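Workshop Tips: Sorting Small Parts, and Whether a Machine Will Do It for You

Boglárka Oláh wrote from Jastcombe to ask if she should keep sorting her switch and button drawer by hand or wait for a robot to come along and do it. I've spent a fair bit of time thinking about this one (more than it deserves, my family would say!), and my answer is to keep sorting, but do it in a way a machine would like, for it will be kinder to you too.

Start with shallow trays, a contrasting floor and plenty of elbow room. Mark your lines with blue masking tape so a tray goes back to the same spot every time.

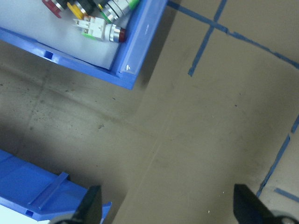
Push-button parts in a blue tray, with tape lines alongside.

Shiny bezels are the hard ones. Chrome throws the light about, and both my old eyes and the machines seem to lose track of where the edge is. Turn your lamp a little to the side, and lay the round pieces down where they can't roll. I give myself 10 minutes with the kettle on, and whatever isn't sorted by then waits for tomorrow.

Now, as to the machines. They're good at one part, one place, over and over, and I'd trust one with that today. A mixed heap is another matter, with pieces leaning on each other every which way, and I still find fingers quicker. Spread the heap thin before you ask anyone, or anything, to pick from it.

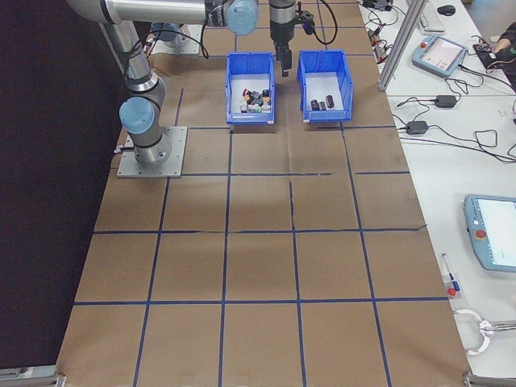
Two bins side by side: a mixed bunch on the left, three small dark cylinders on the right.

My friend Ildikó Mészáros keeps 18 bins going at her repair bench in Toronham and swears by open fronts with a low lip, so you can reach in without tipping the whole thing over. Try two bins first, one for the muddle and one for the kind you're pulling out, and add more only when you're tired of the muddle. Brown paper on the bench is cheap and easy to change when it gets grubby.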